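Out and about: crockery, cables and a very good flapjack

I'd been promising myself a trip to the Morkell open day ever since Kenta Onishi gave us that talk in December, and I finally went. It's a bit of a trek (two buses, and the second one goes everywhere) but well worth it, and they'd laid on tea.

Kenta met us at the door and took us through in groups of 5, which meant everybody got a proper look and could ask whatever they liked. I asked a lot! I'd pictured car factories and sparks flying, so I was tickled to find the robots busy with the sort of thing I do at my own kitchen worktop. Bowls, mostly. There are two arms to a table, each with a gripper on the end like a pair of blunt tongs, and the job is picking up crockery and putting it where it's meant to go.

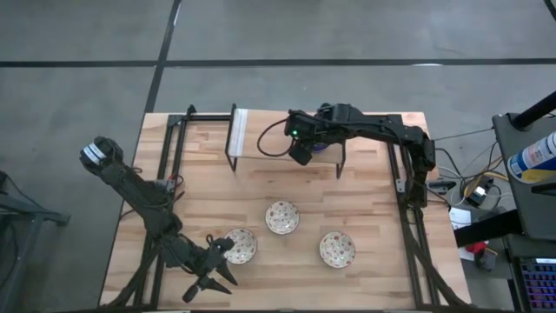
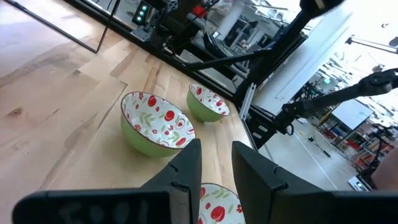
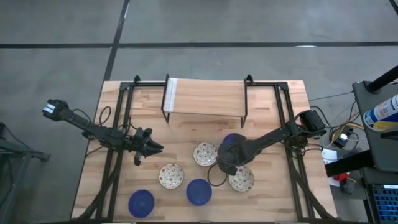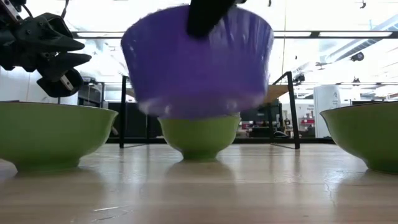

Tableware and grippers at the Morkell open day.

Kenta told us that bowls are harder than they look. A rim is thin, the sides slope, and if you pinch in the wrong spot the whole thing swings round on you. I said my grandson has the same trouble. The team calls the project Rimis, and they want 2000 goes at it before the summer – so far they've done 500, and he seemed quite cheerful about the gap.

One chap in our group wanted to know when he could have one to empty his dishwasher. Not for a good while, was the answer, as cutlery is a different headache altogether and wet glasses are worse. I'd have thought a spoon was easy, but there we are.

Afterwards we had tea upstairs with the people from Ansari, who help with the software, and I got talking to a young woman there about how they choose which patterns and colours of china to buy. Charity shops, a lot of it! She's after odd saucers if anyone's having a clear-out, so drop them with me and I'll pass them on.

They're running another open day in the spring, doors at 4 in the afternoon, and you do need to book. I've got the form if you'd like one. Wear flat shoes, and get to the flapjacks early.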